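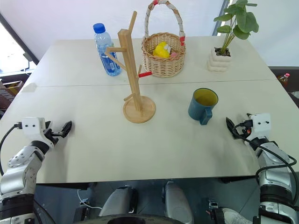

Reading time: 7 minutes

Search this book Enter keyword Go

Chapter 17
Keeping Things Where the Hand Expects Them

A household kitchen is a place of storage before it is a place of cooking. In the last chapter we studied how food is kept. In this one we study how small objects are kept: cups, paper, cloths, bottles. These objects are used many times a day, and for each of them the family must decide if it stays in the open or goes behind a door.

We call the first choice open storage and the second closed storage. Open storage saves steps. Closed storage saves cleaning, because dust and cooking grease do not reach the object so easily. Students often believe that one of the two must be better, but the answer depends on how often the object is taken.
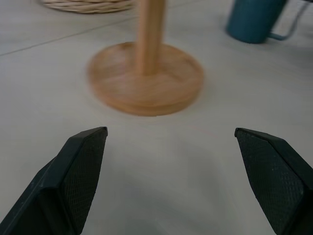
Fig. 17.1. Wooden paper towel holder and teal mug.

The housing survey in the town of Erach asked 236 families to write down each walk they made inside the kitchen on one Thursday. In homes where cups stood in the open, the families made 18 fewer walks. The survey in Muneck gave a weaker result, and we will compare both in Section 17.3.
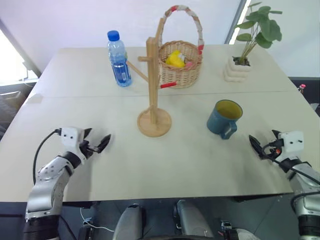 A second question is height. An object that stands on a post or hangs from a peg uses the air above the counter and leaves more of the surface free. However, a tall stand needs a base wide enough to carry it when the load is only on one side. Exercise 4 asks you to measure this at home.

Reader comments

Is the Muneck table on page 165 for one day or for one week? My class could not decide.

Exercise 4 worked well with my students, thank you.

Related chapters
Food Storage in the Moussa Houses
Shelves and Reach
The Hellard Kitchen Plan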